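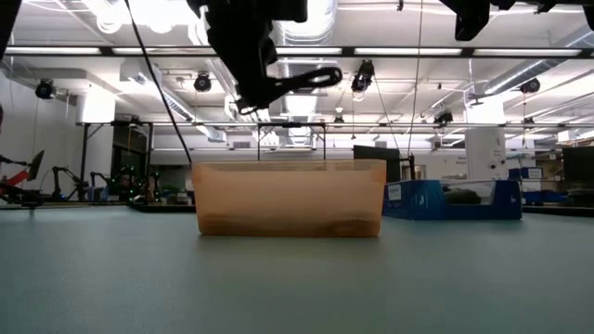
Golnar Bakhtiari wrote to the paper that she would vote for the library levy tomorrow if somebody could tell her what the Moltthorpe branch will be open for. She has lived four blocks from it for years, and she says the hours on the door have changed so many times that her kids no longer check. She would like a schedule in writing before she gives the district more money.

I think she is asking for the right thing, and I think the district should give it to her before the August ballot. I also plan to vote yes either way, and I want to explain why those two positions fit together.

The levy would restore evening hours at Moltthorpe and keep the building open on weekends through the school year. The district's own summary says so, on the second page, in one sentence. It does not say which evenings. It does not say how many people will be on the desk, or what happens if one of them quits in October. When voters turned down the last request, by 113 votes, the summary was just as thin. I knocked on doors for that one. The complaint I heard most was that the district wanted a blank check, and I did not have a good reply.

Titilayo Akinola, who ran against the levy last time, argued at the March meeting that most of what people use a library for can now be done at home. For many households that is true. It is less true on the east side, where the bus drops students off at 4 and the branch closes an hour later. A student who needs a printer, a quiet table or a connection that works has one hour to get all of it done. Parents who work days can't get there at all.

The district counted 1,571 active cards at Moltthorpe last year. Opponents say that is a small number for a building of that size. I would say it is a fair number for a building that is locked when most working people are free. You can't cut a service back to the hours when few can use it and then point to low use as the reason to leave it cut.

There is a fair argument about cost. Tumelo Joubert told the board that retirees on fixed incomes feel every increase, and that the district should have looked harder at its contract with Skastis for the catalog software before coming back to voters. I agree about the contract. It was renewed without bids, and the board never explained that decision in public. It should put the next one out to bid and say so now, while people are still making up their minds. But savings on software won't pay for two desk clerks, and the clerks are what keeps the doors open.

So here is what I would ask of the board. Adopt a resolution at the next meeting that lists the hours at each branch if the levy passes. Put the staffing numbers in it. Require a public vote to change either one. None of that costs anything, and it would answer Ms. Bakhtiari's letter in full.

If the board won't do it, I will be annoyed, and I will still vote yes. The branch on the east side has been dark in the evenings long enough.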